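Recording Cloth-Handling Demonstrations With Hand-Held Grippers

Procedure 51 of the Urnlow Manipulation Laboratory
Maintained by Nele Dekker and Costel Popescu

This procedure applies to all operators who record two-handed demonstrations with soft items. Operators should complete the rigid-object procedure first.

Before recording

Choose a bed or another broad, soft surface. Lay the item out so that its near edge is within easy reach of both hands. Start each session with a new entry in the Toser log and enter the item type, the surface and the operator number. Check that the finger padding is clean and that both grippers open and close fully.

Performing the task

1. Hold both grippers above the cloth, open, for 2 seconds.
2. Lower the fingers until the padding touches the fabric. Close slowly. A small bunch of cloth between the fingers is sufficient for a secure hold.
3. Bring in the second gripper from the side and let it approach the opposite end of the item.
4. Move both hands at an even pace. If the cloth slips, grasp it again and continue. Recovered errors are kept in the training set.
5. Release, raise both grippers clear of the fabric, and stop the recording.

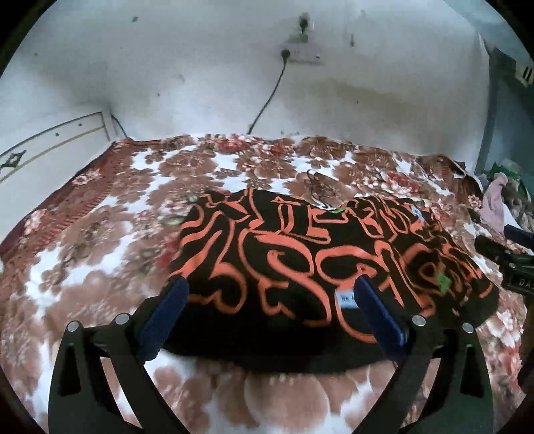

Figure 1. Grasping a printed black cloth on a floral blanket, with the second gripper at right.

A session consists of 40 demonstrations. Change the starting position of the item between demonstrations, and include some starts in which the fabric is wrinkled. Do not smooth the cloth by hand once recording has begun.

Recordings in which the fingers leave the camera view during a grasp should be marked "review" in the log. Questions about marking may be sent to Willy Boersma, Room 202.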